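September
By Kultach Nasution
6 comments

Have you ever heard a car's turn signal go tick-tock, tick-tock? I used to think a tiny clock lived behind the dashboard! Today I want to tell you about fuses, though, because those are my favorite little car parts.

A fuse is a small plastic piece with a thin strip of metal inside. Electricity runs through the strip on its way to the radio or the lights. Most days the fuse just sits there and does nothing exciting at all. 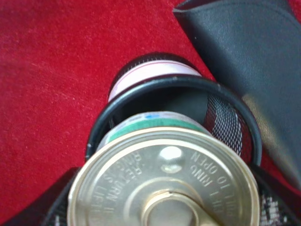
But sometimes a wire gets damaged and too much electricity rushes in. Wires can get very hot when that happens! The strip in the fuse melts first, and the path is broken – no more electricity, no fire.

Where I live, in Skendport, my old car had 2 fuse boxes, one under the hood and one by my knees. One morning the radio went quiet (right in the middle of my song) and the fuse had melted. A new one popped right in.
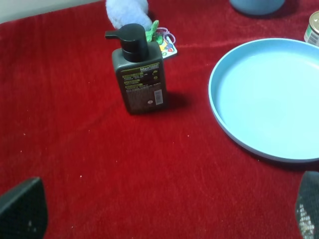 Fuses come in different colors, and each color means a different amount of electricity. Red is often 10 amps and blue is often 15. You have to put back the same size, or it won't protect the wires. Please let a grown-up do that part!

Next month I'll tell you how a car horn gets so loud.

231 shares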